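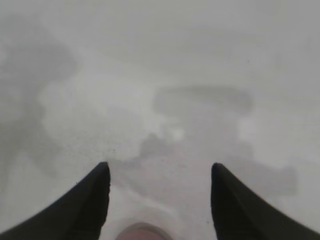
Small baskets, and whether they help

Every tidying article I have read since December says the same thing: put it in a basket. The trouble, as I see it, is that a mess in a basket is still a mess, and now you own a basket. Khadija El Sherbiny has been running the tidy-up afternoons in Hirkstead for a while and is firmly of the basket school. I went along meaning to disagree with her, and mostly did.

The idea is simple enough. Everything that lives on the table gets picked up. It goes into a container, into a drawer, or out the door. Khadija allows 45 minutes per table. Berkay Canpolat thinks you could do it in half that if people stopped holding things up and telling stories about them, and I am with Berkay. I spent 22 minutes on one drawer and came away with the same drawer, slightly neater.

Some notes on the baskets themselves, for anyone thinking of buying. Nazmiye Güneş swears by wicker and says hers have lasted since she moved to Rilavcombe. I believe her, but hers sit on a high shelf and get touched twice a year. Mine snagged a sweater inside a week. Wicker also lets crumbs through, so whatever was at the bottom of the basket ends up on the shelf under it. The plastic bins from Kaplan are ugly and wipe clean. I would take ugly.

Then there is the matter of size. A big basket fills up with whatever is in your hand when you walk past. A little one fills up too, only sooner, and Khadija says this is the point, as you have to deal with it. Maybe. At my house we would just start a second one.

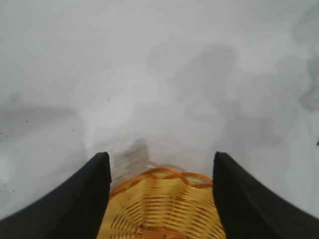

Golden-yellow wicker on a pale surface. The close weave is nice, I'll give it that.

Sinan Tekin asked me what I would use in place of baskets and I didn't have much of an answer. Fewer things, I suppose. He pointed out that I had brought a bag of cables with me to sort and was taking all of them home again. Fair enough.

Nevzat Akgül wants to try labels next. He has a roll of 70 from Okex and a marker, and plans to start with six and see who reads them. My guess is we will label everything very carefully and then put the scissors in the one marked string.

Page last updated 28 July 2018. If you have a basket that has changed your life, write and tell me, but please say what's in it.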